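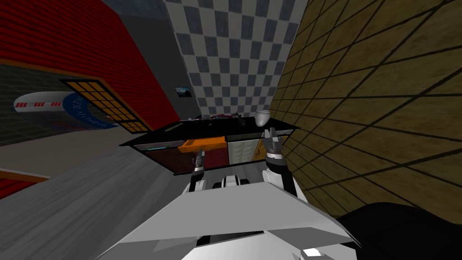
Both arms up to the counter in the Suleo kitchen, orange drawer open.

Most of June went into the simulation side of Forkena, so there is less sawdust in this post than usual. For anyone new, Forkena is the two-armed robot I am building at the shared workshop in Fodham. The real one is a steel base, a column, two arms and a lot of cable. It has no shell yet. The one in the simulator has had its white shell from the start, and it looks a good deal more finished than anything on my bench.

The job I picked for it is dull on purpose. Drive up to a kitchen counter, stop in the right place, get one hand on a drawer and push it shut. Later on it should pick things up off the top with the other hand. I wanted something that needs both arms but doesn't need them to do anything clever together.

I run everything in Suleo, which loads a room, drops the robot in it and steps the physics while my control code talks to it over the same interface as the real motor boards. That last part is the reason I chose it. The program doesn't know which robot it is driving. When I change a gain or a limit in the simulator, the same file goes onto the workshop machine with one command.

The kitchen is one of the rooms I set up over the winter. Black countertop, cabinet fronts in different colors, a checkered wall at the back and a tan tiled wall on the right. I made the fronts different colors so I could tell from a screenshot which door the arm had gone for. It is an ugly kitchen but it saves me reading log files.

The first problem was parking. The base would stop with the counter in reach of one arm and out of reach of the other. I had been telling it to stop at a fixed distance measured from the middle of the body, and any small turn in the base put one shoulder farther away than the other. Now it works out the distance for each shoulder and keeps correcting until both are inside the limit. This was an evening of work and I should have done it in the spring.

The second problem was the tan wall. It sits close to the right arm when the robot is parked at that end, and the elbow kept swinging out into it on the way up. In the simulator you get a line in the log and the arm stops. In the workshop you would get a bent bracket, and I have already bent one. I added a keep-out zone beside the right shoulder and made the arm raise the forearm before it moves the elbow.
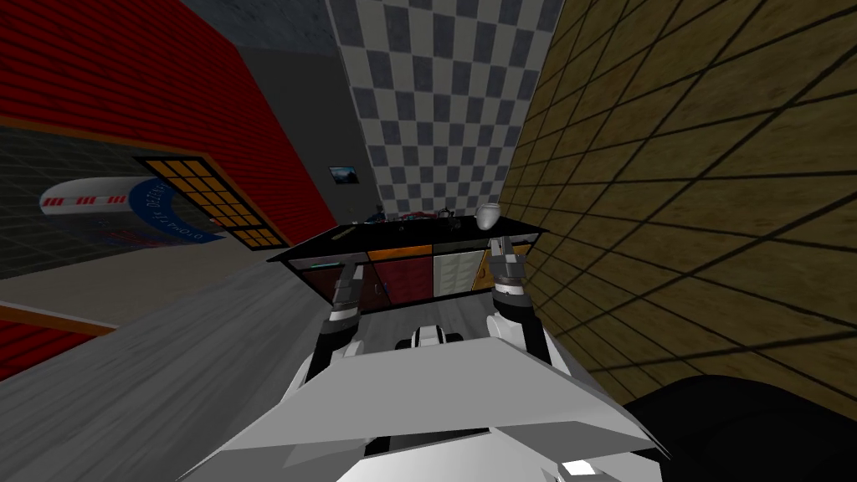
With that in place I let it run overnight. The script starts the robot at a slightly different spot each time, moves the drawer to a different opening, and gives it one try. I set it for 2,000 tries and went home. By morning it had finished the lot, and 132 of them had failed. That was better than I expected for a first long run.

I went through the failures on Tuesday. Most of them were the same thing. The left hand came in too low and pressed on the cabinet front under the drawer, and the base then rolled itself backward a little. The arm was pushing fine, just on the wrong piece of furniture. I raised the approach height and told the base to hold its brakes while either hand is in contact. I have not repeated the full run yet.

The rest were a mix. A few timed out with the arm in a position it could not get out of without backing away from the counter. I don't have a fix for those. At the moment the program gives up and parks the arms, and I am fine with that for now.

On the hardware side, the shoulder motors came from Rautiainen, and they are the one part of this build I paid full price for. Everything else is secondhand or made in the workshop. They are quiet and they hold position well. The catch is that they pull more current on startup than I had allowed for. With both shoulders starting at the same moment, the 36 volt supply sagged far enough to reset the wrist boards. I now start the left shoulder, wait a moment, then start the right. I also moved the wrist boards to their own small supply, and they have stayed up since.

The forearms are next. Each one weighs 870 grams without the gripper, which is more than the model in the simulator has been carrying. I had typed in a guess last year and never went back to it. I weighed them properly on the kitchen scale, put the real number in, and the arms immediately started drooping on screen the same way they droop on the bench. It was nice to see them agree, even about a fault. The gravity compensation needs doing again for both.

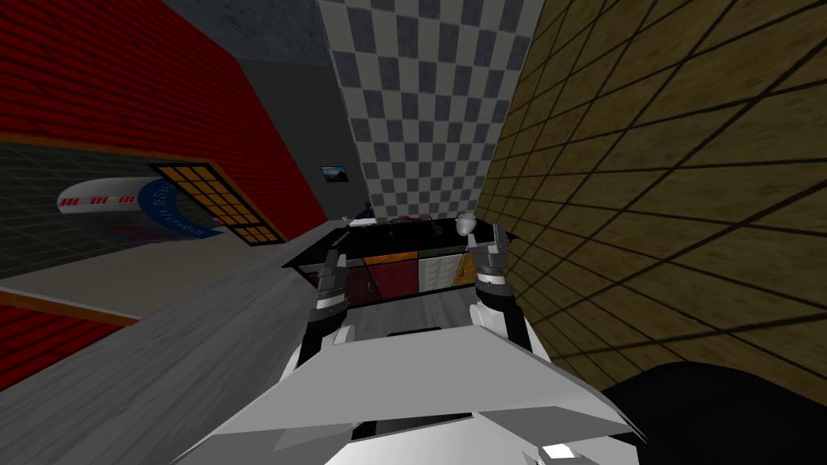 Left and right grippers reaching toward the counter, checkered wall behind it.

A word on the grippers, as a couple of people have asked in the comments. In the simulator I use a stock model from the Suleo library. What I have in the workshop is my own, cut from aluminum plate, with one motor and a pair of linked fingers. They don't match exactly. For pushing a drawer it makes no difference, since I only use the closed fingertips. For picking things up it will matter a lot, and at some point I need to sit down and draw mine properly so I can load it. I have been putting that off.

I also spent far too long on contact settings. If the surfaces are too stiff, the hand chatters against the drawer. If they are too soft, the fingers sink in and then pop out again. I ended up with a middle value and a smaller time step, so everything runs slower than real time on my old desktop. A newer machine would help, but the money is going on bearings first.

Things left before I try any of this on the real robot:

Redo gravity compensation with the correct forearm weight
Repeat the long run with the new approach height
Put a proper stop button on the column, within reach from either side
Build a test counter for the workshop

The test counter is going to be an old base cabinet with a single drawer, screwed to a pallet so it can be rolled out of the way when other people need the floor. I have the cabinet already. The drawer runners are shot, so I am looking for a pair of full-extension ones, and if you are near Fodham and have some lying around, leave a comment.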